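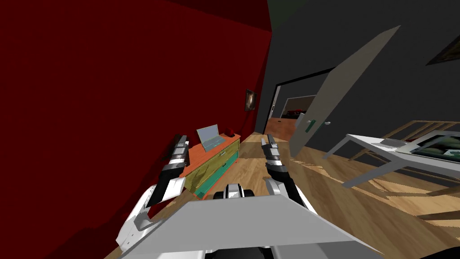
Workshop Forum > Robots > Simulation > Two-arm builds

Search this forum Search Advanced

Left gripper stops short of the dresser top in simulation

Dudis

I am building a two-arm robot in our shared workshop in Stondport, and before I cut more metal I test everything in a simulated apartment. The task is simple: reach the laptop on the dresser with the left gripper and push the lid. With the base where I have it now, the finger tips end just before the orange top. The height looks fine to me. If I drive the base closer, the solver reports a collision, but I do not see any contact. The top of my dresser model is at 865 mm. Is my arm too short, or do I make some mistake with the base?

3 shares

Hlongwane

Before you make the arm longer, please turn on the display of collision shapes. The shape you see and the shape used for contact are often two different meshes. I had the same trouble in July with a cabinet: its collision box was 37 mm bigger on every side than the drawing. Your body has a wide flat panel in front, so I would check this one first, and then the dresser. If the panel was exported as one simple box, it can touch the drawers much earlier than you expect.

Also try to turn the base a little toward the red wall. The dresser stands at an angle to you, and the left arm then comes in from a better side.

5 comments

Nelteck

just scale the arm, works for me

Dudis

Thank you both. I turned on the shapes and the box of the front panel was too long by 100 mm — I forgot to apply the scale before export. Now the base drives closer with no error. I will not scale the arm, the real one is already cut. The door handle is my next task, with the right arm.

2 comments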